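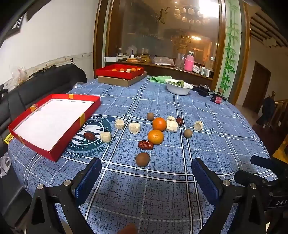
Fruit and the red tray, blue cloth.

UNBERG SOCIAL CLUB, FOOD GROUP
Minutes, Thursday, 6:30 pm, side room
Present: seven of us, two left before item 4
Apologies: the Cestedero end, stuck at work

1. Last minutes
Agreed. One correction, the kettle was not thrown out, it is in the hall closet.

2. Fruit boxes for December
Long talk. Last year's had too many apples and came back half full. This time oranges, dates, and one small brown fruit per box if the price holds. Druseck quoted for 30 boxes, delivery extra. Safavi quote not in yet. Most wanted to wait for Safavi, one objection (Safavi was late last year and we ended up at the supermarket).
Agreed: wait til next meeting, then order from whoever has answered.

Budget stays at $300 for everything, including ribbon and cards. No topping up from the raffle money.

3. Box or tray
Shallow red with the white inside was liked. Question was whether whole oranges sit too high for anything to go on top. Suggestion to put oranges down one side, dates in the gaps. Orange tape on the rim got mixed views. Left for now.
Peeled pieces: no. Whole fruit only in anything going out the door. Cut and peeled is for eating here the same evening.
Dates need their own paper cups or they stick to everyting.
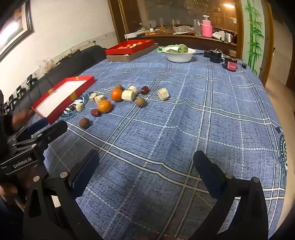

Posted by the minutes secretary, Unberg Social Club

4. Tablecloths
Blue one stays on for food evenings. Request for a plain one for the card tables, so people can see what they've been dealt. To be priced.
Crumbs. Please shake the cloth outside and not over the sofa.

5. Packing evening
Start 5 pm, done by 8. Need 2 long tables pushed together, and 2 people on oranges only, wiping and checking for soft ones. Everybody else on dates, cards, ribbon. Cards have to be written before the fruit arrives, last time they were done on top of it and the ink smeared.
Someone asked about nuts. No nuts, same as before.
Delivery list for the Cestedero side is out of date, three addresses wrong at least. New list to go round by email.

6. AOB
Side door sticking again.
Scissors missing, both pairs. Look in your bags.
Leftover oranges to go home with whoever wants them.

Actions
- chase Safavi for a price
- ask Druseck if they'd hold theirs
- paper cups
- price plain cloth
- new adress list

Closed 7:50. Next meeting same room, same time, bring own mug.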